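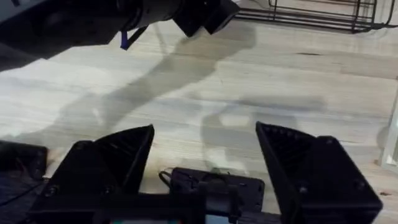 Skirnley 2 Dual-Arm Bench System
Planning and ordering information

Part no. 3014
Availability: built to order, first shipments in February
Sold by: Kandent, with installation support from Gondal

Overview

The Skirnley 2 is a pair of tabletop arms sold as one system, for teams that need two arms reaching into the same work area. Each arm carries its own two-finger gripper and its own wrist camera. The arms share a single controller and a single emergency stop. The system is meant for light handling: picking, placing, sorting, holding an item with one arm and working on it with the other. It is not suited to machining, dispensing of solvents, or any work that puts a steady side load on the fingers.

This page covers what a buyer should settle before asking for a quote. Full electrical and network requirements are in the site guide, which Kandent sends with every quote.

What is in the base package

Two arms with joint covers fitted
Two grippers, black angular fingers with textured inner faces
Two wrist cameras with mounting plates and cables
One controller and power supply
One emergency stop with extension lead
One set of spare fingers for each gripper
Cable ties, hex keys and thread locker

Not included: work surface, rack or bin fixtures, guarding, lighting, host computer, monitor. Buyers who already run a Clommont cell can usually reuse the host computer. Check the operating system version against the site guide first.

Work surface

The system will run over any flat, rigid surface that does not flex when an arm stops suddenly. Wood-grain flooring or tabletop material is acceptable. A matte finish is better than a glossy one. Slightly glossy surfaces can be used, but bright reflections of overhead lamps may need to be dealt with at the lamp — a diffuser is normally enough.

Strong grain lines and plank joints do not affect the arms themselves. They can affect vision software that looks for straight edges, so test with the real surface before the order for fixtures is placed. A plain mat is a low-cost fix and can be added later.

Lighting and shadows

Two arms over one surface throw shadows on it, and on each other's work. The shadow of an arm is often much larger than the arm looks from the wrist camera, and it moves whenever the arm does. Fixed racks made of thin wire add their own fine shadow lines. Plan the lights with both arms extended toward the middle of the work area, where the overlap is worst.

A single overhead source is the cheapest arrangement and gives the hardest shadows. Two sources on opposite sides cost more and take up wall or ceiling space. Most sites should budget for two. Lamps are quoted as a separate line because ceiling heights vary too much for a standard kit.

Reach and shared space

The controller keeps a minimum distance between the two grippers. The distance is set during commissioning and can be changed by an administrator. Set it with the fingers fully open and with all straps, ties and cables in place. Loose tie ends and cable loops near the gripper count as part of the arm and should be trimmed or measured.

Legs, posts and racks at the side of the work area must be entered as keep-out zones. The arms have no means of sensing them. When a rack is moved, its zone has to be moved too, and the site should decide who is allowed to do that before the system goes live.

Leave clear access to the controller from one side. Base rotation is limited by the cable run and is less than 360 degrees.

Fingers and wear parts

The standard fingers are 3D-printed and screwed to the gripper body. They are wear parts. The textured inner face wears first, and items with a smooth surface will begin to slip before the wear is easy to see. Inspect the fingers monthly in normal use and weekly when handling metal or wire goods. Finger screws should be checked at the same time.

Fingers with a pointed tip pick small items well from a flat surface but can mark soft goods. A blunt version is available at the same price. Mixed sets, one pointed and one blunt, may be ordered for the two arms.

Replacement of a pair takes a few minutes with the supplied hex key. Recalibration is needed afterward if the finger shape has changed.

Budget notes

Warranty is 18 months from installation and covers arms, grippers, cameras and controller. Fingers and cables are excluded.

Shoaib Kazmi, who prepares the Kandent quotes, asks buyers to list these items separately in their own budget:

Base package
Lighting
Work surface and fixtures
Host computer, if one is not being reused
Installation and commissioning by Gondal
Finger sets and camera cables for the first year
Operator training

The camera cable is the part most often left out. It flexes with every wrist movement and should be stocked on site, one spare for each arm.

Ordering

Send a dimensioned sketch of the work area showing racks, legs, posts and light positions, together with a list of the items to be handled and the heaviest of them. Photographs are useful but do not replace the sketch. Quotes are valid for one calendar month. Changes to finger type can be made without charge until the build starts.

Technical questions before purchase: Babar Rajput, applications desk, Kandent. Please quote part no. 3014.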